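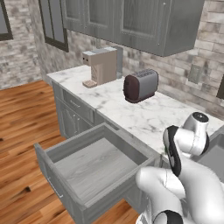
I am planning to oil the old pine floor in our kitchen this summer and I would like to hear opinions before I buy anything. The house is from the time of my grandparents and the boards were under linoleum for many years. My sister Hertta Riihimäki says I should varnish it and forget it. I want a warm color, as with the orange-brown planks that run up to the gray cabinets here, with the knots still showing. The room is 17 square meters. I have sanded a small piece behind the door and the wood looks healthy, but it drinks everything. Which oil do you use near a sink, and how many coats?
Posted by tuulikki_v, Monday, June 10, 2024

sawdust_pekka wrote:
Hardwax oil, two thin coats. I used the one from Tevska in our hall and kitchen and I am satisfied. Please make it thin. My first coat was too thick and it stayed sticky for 4 days, so we walked to the bathroom on cardboard.

Marlo26 wrote:
I must disagree with oil in a kitchen. Pine is soft and it gets dark spots near the sink, it does not matter which brand. We had oil for three winters and then I sanded all of it away and put a matte water-based varnish. Your sister is right in my opinion.

tuulikki_v wrote:
She will be very happy to read this. But Marlo, what do you do when the varnish gets a deep scratch? With oil I understand that I can repair only the one board.

Marlo26 wrote:
I put a rug on it.

nordic_plank wrote:
Both can work. The question is how you live. If you have a dog or small children, then the oil is easier to repair, but you must really do the yearly care. Most people say they will do it and they do not. I wash with the Clanico floor soap, one cap in the bucket, and each November I rub in a little new oil before the dark time starts. The area in front of the counter where we make coffee needs it most.
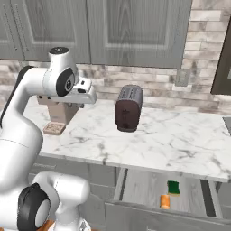 Coffee machine on the marble counter.

old_hinge wrote:
Which grit did you stop at, Tuulikki? If you sand too fine the oil will not go in. I stop at 100 on pine. With 180 my floor looked beautiful for one week and after that it was gray at the door.

tuulikki_v wrote:
I stopped at 120. The man at Nieminen, where I rent the machine, told me 120 is good for everything. Should I go back to 100?

old_hinge wrote:
No, 120 is fine. Only do not go higher.

sawdust_pekka wrote:
I do not agree that it matters so much. I went to 150 and it has been good for years. More important is the vacuum cleaning between the steps, also in the gaps. And put the oily rags in water when you finish! They can start burning by themselves.

tuulikki_v wrote:
Thank you for this, I did not know about the rags. I have now ordered a small can from Nater and I will test it on the piece behind the door, next to a piece with varnish. Hertta will bring the varnish. I will write here again when both have been walked on for some weeks.

Marlo26 wrote:
Spill some coffee on both and leave it overnight. That is the only test I believe.

Related threads
Gaps between old floorboards, fill or leave?
Removing linoleum glue without heat
White soap on pine: is it too slippery?
Renting a drum sander, first time
Squeaking board under the radiator (26 replies)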